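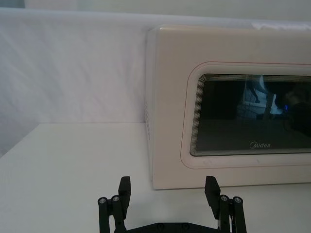 **Four Screws and a White Cloth**

Every morning at the Hasora workshop begins with a hex key. Before the arm is allowed to move, the technician on duty puts a finger on each pad of the gripper and pushes it a little to the side. If the pad gives, even by the width of a paper sheet, the day starts with a repair.

The cell is used to teach one arm how to work with kitchen appliances, and the appliance this season is a microwave. A microwave door is harder for a gripper than it looks. The shell is smooth, the corners are round, and two flat fingers have little to hold. When the fingers press at a wrong angle, the force goes back into the linkage, and the small screws there begin to turn out.

"We lost one in August and found it inside the cable tray," the senior technician told me. Since then the shop keeps a log, a plain notebook with the name Valeck on the cover, after the supplier who gave it away. It has 2634 lines now. Most of them say only "checked, good."

The wires need more patience. They run down beside the fingers, and each time the gripper opens wide they bend at the same place. The rule is to change them after 89 hours of work, also when they look healthy. The change takes four people-hours on a bad day — less if the connector from Pranska comes loose without a fight.

Then there is the cloth. A white backdrop hangs behind the table, and I supposed it was only for tidiness. It is there for the wrist camera, which gets confused by shelves and by people walking. The creases do not disturb it, I was told, but a new lamp once did, and the team spent an afternoon moving the lamp from one corner to another.

Glass is still a trouble. The dark door window gives back reflections, and the software, named Baloch, sometimes takes them for real objects. For this the technicians have no screw to tighten. They turn the oven a few degrees, write the angle in the notebook and start the arm again.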